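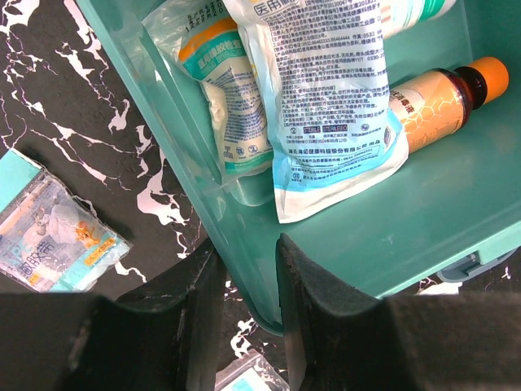 Figure 1. A sealed packet in the first aid box, marked STERILE EO.

1. Purpose
The Silavar project reviewed how a small household first aid box is stocked and repacked. The box is a teal plastic tub with a hinged lid. The goal was to find any item within 30 seconds without emptying the tub.

2. Contents
Stock was grouped by use: dressings, bandages and liquids. Flat packs tend to slide under one another, and a bottle laid on its side takes up floor space that the packs need. A rolled bandage fits better on end, in a back corner.

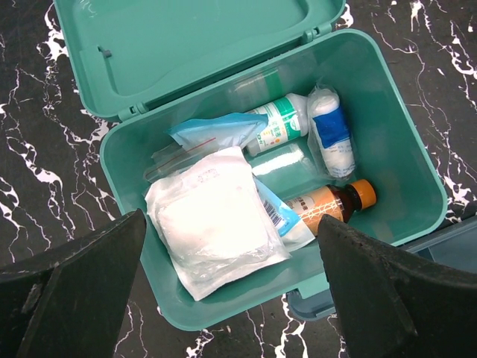
3. Repacking
Each trial began with the lid fully open. Sealed packets were placed with the printed side up – the sterilization mark and date line should be readable from above. Glass bottles were kept low.

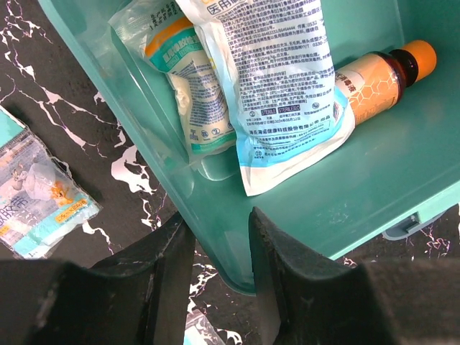 Eight trials were run on Thursday, using the Trameo checklist from the course handout. Mean search time was about 105 seconds before sorting and 30 after. Loose packets remain the main problem – a divider will be tested next.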